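The repair pledge is a nice sticker and not much else

Starkico wants you to know it will fix your clothes for life. The pledge went up in its store windows in July, and I've heard it praised at two dinners since, by people who haven't sent anything in.

I did. A coat, with a torn pocket lining. The form took 11 screens. One of them asked me to rate how I felt about the tear. I paid for shipping, which "for life" apparently doesn't cover, and then I waited 30 days for an email saying that linings count as wear and wear isn't included. What is a tear in a lining, if it isn't wear? What did they think I was going to send them, a bullet hole?

My friend Yi-an Kwon says I'm being unfair and that a weak promise beats none. Maybe. But a weak promise sells coats. Mine cost more than the one beside it on the rack, and the pledge was a good part of why I picked it. If a company gets to charge for a thing, it should have to hand the thing over.

Meanwhile Byung-chul Ji, who runs the alterations counter on Szczepańska, fixed the lining while I went for coffee. He has no pledge. He has a price list taped to the register and he closes early on Friday. 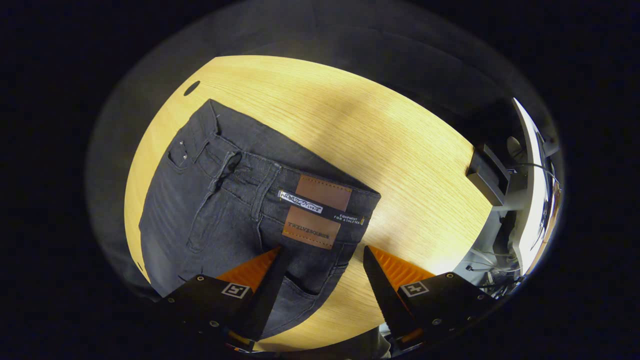 I asked him how much of his work comes from the big brands, and he laughed. Vurema called him once about becoming a "repair partner." They offered so little per garment that he'd have lost money on every zipper, and they wanted him to buy their thread.

So when a label tells me it has repaired 800 pieces this year, I'd like to know how many it sold. I'd like to know how many people gave up on screen six. Until somebody prints those numbers next to the sticker, I'll keep walking my torn things over to Szczepańska and paying cash.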